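September, early, coffee not working yet

Picking up the newsroom notebook again after a gap, mostly so that whoever has the desk next can see where we got to with the Salcedo warehouse fire pages. The anniversary is coming and the town has asked for a day of mourning, flags lowered at the school and the harbor office, the whole thing – and we'd like our archive of the coverage to be in decent shape before people go looking for it.

Started with the timeline. Our first story said 25 people were taken to hospital and the follow-up that evening said 13, and both are still up with no note between them. I went back through the saved bulletins from Plilano Radio and I think the smaller figure was admissions only, with the rest treated and sent home, but I don't want to write that as fact until I've seen the hospital's own release. For now both pages carry a line at the top saying the figures are being checked. Ugly, but fair to readers!
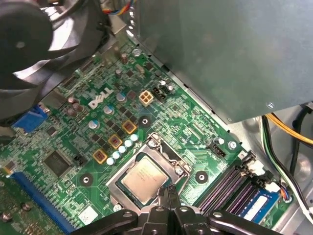
The other thing that took ages was the names. Some families asked us back then to leave theirs out, and we did, but the later tribute page was put together in a hurry from the council's list and I'm not at all sure the requests were carried over. I've taken the tribute page down until I can compare the two. If anyone calls about it, please be kind, tell them it's coming back, and write down what they'd like us to do. Don't promise a time.

Translation check: the Seseck edition used a word closer to "explosion" where the fire service only ever said "fire". Changed in 2 headlines, correction note added at the foot of each. I left the quotes from residents alone, as plenty of them did say explosion and that's what they heard.
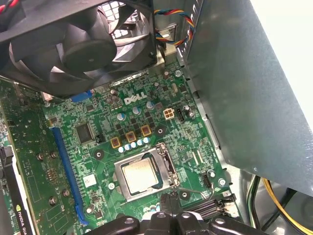
Audio next. We have 50 clips from the night and the morning after, and the labels are a mess (half of them just say "street" or "street again", which I'm fairly sure was me). I listened to as many as I could stand before lunch and gave each one a place and a speaker where I could make them out. The copies I worked from are on the shared drive, and I'd like a second set kept somewhere else, so I've asked for a quote on storage. 

Still to do:

- hospital release, ask again in writing
- compare council list with the families' requests
- permission from Goltard Pictures for the night shots, the old license only covered print
- map is wrong, it puts the warehouse on the north side of the canal
- finish labels, second half of the clips

Stopped at 2.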